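Kitchen helpers wanted for the Odalo supper room (paid, Friday evenings to start)

Posted under: Food & Hospitality / Part time / No experience needed

Hi! I'm looking for two people to help me run the kitchen side of Odalo, the little supper room at the back of the Plekwood building. If you like washing lettuce, folding dough, putting things back where they live and chatting while you do it, please keep reading, even if you've never worked in food before.

A bit about what we do. Once a week we cook one big shared meal for 40 people. Everybody eats the same thing at the same time, passed down long tables in bowls, and then everybody goes home (fairly early, I'm too old for midnight). There's always bread, always one enormous salad, and something hot in the middle. In August we take two weeks off and I sleep.

What the work is like

You'd come in at 2 in the afternoon. The first hour is mostly getting out. We share our shelves with the Lytvynenko bakery, so the big things are stacked up high and have to come down, get wiped, and get set out along the counter in the order we'll use them. I'm fussy about the order! Dough first, then greens, then fruit, then the sauces, and the scraps bucket at the end by the back door. I know it sounds silly, but once you've done it my way for a couple of weeks you'll be able to find a colander with your eyes shut.

After that it's chopping, rinsing, mixing and tasting until guests come in at 6:30. One of you will be on bread and one of you on salad, and you can swap whenever you like as long as you tell me. I do the hot dish and the worrying.

Then serving, which is easy, and cleaning up, which is long. We're out by 9:45. I won't pretend the dishes are fun -- they're dishes -- but we put music on and split whatever's left over, and there is nearly always cake.

What I'm hoping for

Somebody who can lift a full stockpot with a second person on the other handle. Somebody who washes their hands without being asked. You don't need knife skills, I'll teach you mine, and they're nothing fancy. You do need a food handler card, or be willing to get one in your first month (I pay for it). Reading a recipe in English helps, but half of mine are in my own handwriting so we'll all be guessing together.

If you're left-handed, tell me, because the counter setup can be flipped and I'd much rather do that before you start than after you've spent an evening bumping elbows with the bread person.

Pay is $108 for the evening plus dinner, and you get an equal share of the tip jar. It's one evening a week for now. If the Granudwood market stall goes ahead in the fall there would be a second shift, and I'd offer it to you two first.

Bowls, and a small request

We mix everything by hand in big bowls on a wooden top, and I've gotten attached to the plastic ones. They're light, they don't clang, and you can carry one down the hall full of salad without your wrists giving up. Large, blue, broad rim you can get hold of properly:
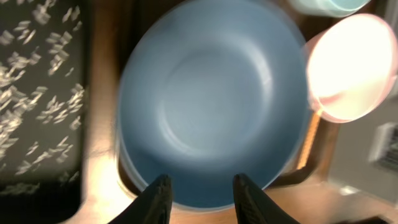
Prasanna Munshi wrote in to say that plastic is fine for salad but bread dough really wants something heavier, so it doesn't go skating off across the counter while you knead, and that a damp dish towel underneath will do if heavy is out of the budget. The towel it is, then. Thank you, Prasanna! New people, you'll find the towels in the second drawer down.

And if anyone reading this has large mixing bowls they don't use anymore, I'd love to take them off your hands whether or not you want the job.

How to apply

No resume needed. Leave a note in box 1438 at the Plekwood front desk with your name, a phone number, and the last thing you cooked that you were pleased with. Mine was a plum cake that sank in the middle -- we ate it with spoons. Tell me about any allergies too, we use nuts and sesame most weeks.

I'll call everybody back, and I'll ask you to come by for one paid trial evening before either of us decides anything. Wear shoes you can stand in and tie your hair up. Aprons are here.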